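Kikent save system, speaker notes
Speaker: Vija Mets
Slot: 34 minutes plus questions

1. Opening
Kikent is a co-op puzzle game for up to four players. The talk covers save files only. Netcode questions go to Rasmus Kalniņš, who has the slot after lunch.
State the problem early: the first build wrote the whole world to disk at every checkpoint. Large levels hold 2,000 movable objects. On the slowest console the write took 11 frames, and players saw a hitch each time they opened a door.

2. What goes into a save
Position, rotation, owner, and a state byte per object. Velocity is dropped on purpose. Objects in the air at save time are snapped to the last surface they rested on.
Mention the exception for held objects - they store the holder's ID and no position.

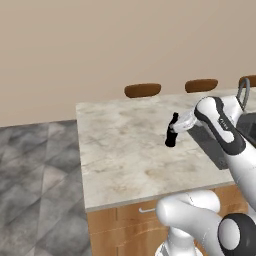
Held object just above a marble counter.

Pause on the holder ID. If the holder leaves the session, the loader places the object at the nearest valid floor point. Karine Paquette wrote this part and has the edge cases if anyone asks.

3. Delta saves
Base snapshot at level load. Each checkpoint after that writes only the objects flagged dirty. After 6 deltas the system merges them into a new base on a worker thread.
Flagging is done by the physics step when an object goes to sleep. Do not flag on wake - we tried it in August and the dirty list filled up with objects that had moved less than the rounding error.
Load order: base, deltas oldest first, then joints and containers.
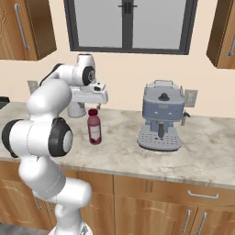

4. Version changes
Every record starts with a schema number. Old records are upgraded one version at a time; there is no direct path from first to latest. Slow, but each step is small enough to test alone.
Brekgate is the level used for regression. Skip the table if time is short.

5. Open issues
Two players can trigger a checkpoint on the same tick. The host wins and the other request is discarded.
Cloud sync still uploads the full base after a merge. Ivars Rimkutė is working on chunked upload.
Questions. Repeat each one into the microphone.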